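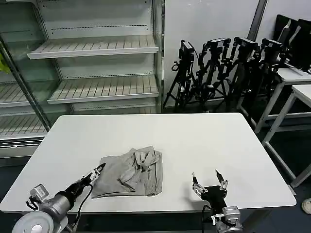 Prenda gris plegada sobre mesa blanca de esquinas redondeadas.

Grostdale presenta Javelier, su mesa para el plegado de ropa

Prorkport, 7 de agosto de 2020. Grostdale ha anunciado hoy el lanzamiento de Javelier, una mesa rectangular de superficie lisa destinada al plegado de prendas en lavanderías y talleres de arreglos.

El tablero mide 117 cm de largo y admite una carga máxima de 40 kg. La altura de trabajo es fija.

«El canto redondeado reduce los enganches del tejido durante el doblado», señala Ilgın Tekin, responsable de producto de Grostdale.

Javelier se comercializará a partir de septiembre a un precio de 129 euros. El plazo de entrega será de 8 días laborables.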